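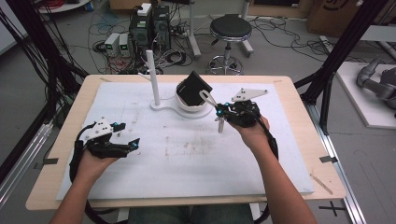 Protéger un plateau de table en bois clair

Un plateau en bois clair marque vite dès qu'on s'en sert pour monter, coller ou régler de petites pièces. Le plus simple est de poser dessus un grand panneau de mousse blanche et de travailler uniquement sur celui-ci. Sur la table où un petit support blanc porte une boîte noire inclinée, le panneau a pris des traces grises au milieu, et il couvre presque tout le plateau en laissant voir une bordure de bois. Gardez cette bordure : elle sert à poser un outil long ou une baguette, et on attrape plus facilement le panneau quand il faut le changer.

Quelle taille prendre

Mesurez le plateau, puis retirez 5 cm de chaque côté. Pour un établi de 968 mm de large, la découpe fait donc un peu moins de 900 mm. Coupez au cutter, lame neuve, en trois passages légers contre une règle métallique. Un seul passage appuyé arrache la mousse et laisse un bord qui s'effrite.

Nettoyer les traces

Commencez à sec avec une gomme blanche. Pour ce qui reste, un chiffon à peine humide et une goutte de savon de Marseille suffisent. N'utilisez ni acétone ni diluant, la mousse fond. Les éraflures ne partent pas au lavage ; retournez le panneau et servez-vous de l'autre face.

Pièces qui basculent

Un objet carré tient mal sur une surface lisse quand on a les deux mains prises. Un support à socle large, avec un creux arrondi pour caler la pièce, évite de la rattraper à chaque geste. On peut aussi prendre un bol à fond plat garni d'un torchon plié. Refilwe Mokgethi, de l'atelier Nkosi à Istville, pose ses boîtiers dans un couvercle de bocal retourné et en est contente.

Câbles

Faites-les descendre d'un seul côté de la table et attachez-les au pied avec une bande auto-agrippante. Laissez assez de mou pour que l'outil atteigne le bord opposé sans tirer. Évitez les colliers en plastique serrés à fond, il faut les couper à chaque changement.

Quand remplacer

Un panneau creusé par endroits fausse les réglages. Chez moi il tient jusqu'en janvier, puis je le recoupe en cales pour les tiroirs.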